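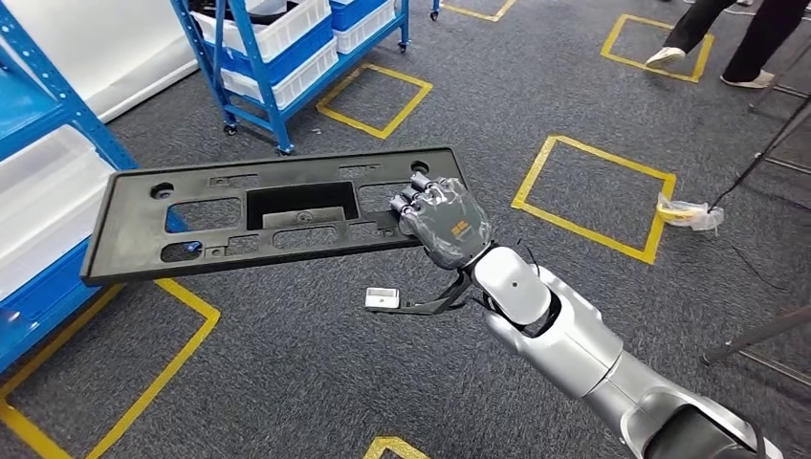
A black moulded plastic panel with a ribbed face, held above a grey carpeted floor.

Natel and Ansah agree to work together on street sensors for smaller towns

November 2, 2025 — Natel, which makes software for town and city councils, and the street equipment maker Ansah have signed a three-year cooperation agreement to help smaller towns look after their parking, street lighting and flood drains from one shared system.

The two firms have been talking on and off since February, and everyone at both offices is very glad to see the papers signed at last. Under the agreement, Ansah will supply and fit 495 sensors across 19 towns, while Natel will run the service that gathers the readings and passes them on to council staff in a form they can use the same morning.

"We have spent many happy hours in town halls, drinking a great deal of tea and listening to people who know every blocked drain by name," said Chepkoech Okoth, managing director of Natel. "They wanted something simple, and I do believe we can give it to them."

Maksym Pasichnyk, head of partnerships at Ansah, said: "Big cities have had plenty of attention over the years. It is a real pleasure to be working with places where the whole highways team fits round one table — and where they will ring you up and tell you what they think."

Training will be offered to 80 council employees in the first year, with sessions led by Bo-ram Cha of Natel. Councils that would like to join a later round are warmly invited to write to the Natel press and partnerships office.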